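How to Descale Your Electric Kettle (the Lazy Way)

Posted 11/06/2020

I put this off for way too long. Our water is hard, and my poor little Brekik kettle had a crust on the bottom that looked like old plaster. My tea had bits in it! So I finally sat down and worked out a method I can live with, and I've done it the same way ever since.

What you need

White vinegar, the cheap kind
Tap water
A soft sponge
2 rinses' worth of patience

Step 1. Unplug the kettle and tip out whatever is in there. If the filter in the spout lifts out, drop it in a cup of vinegar.

Step 2. Fill the kettle halfway with equal parts vinegar and water. Don't go higher, it foams up more than you'd think.

Step 3. Bring it to a boil, switch it off and walk away for 30 minutes. Open a window (trust me on the smell).

Step 4. Pour it out and wipe the inside with the sponge. No steel wool, please, I scratched my old Mernon that way and it was never the same.

Step 5. Fill with plain water, boil, dump. Then do it again. If you can still smell vinegar, go one more round.

I do this every other month now, and the last time I skipped it was February, when I was down with a cold and drinking more tea than ever. Of course.
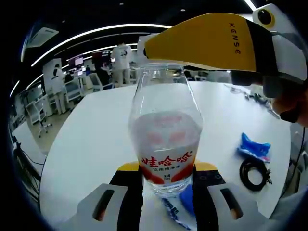
Can I use lemon juice instead of vinegar?
Lemon juice works fine on a thin layer of scale, and it smells a lot nicer. For thick crust I'd stick with vinegar, or let the lemon sit overnight and wipe it out in the morning.

One more thing: check your manual first if the inside has a coating. The Illero one my sister gave me says no vinegar at all, so that one gets citric acid from the baking aisle, one spoonful to a full kettle.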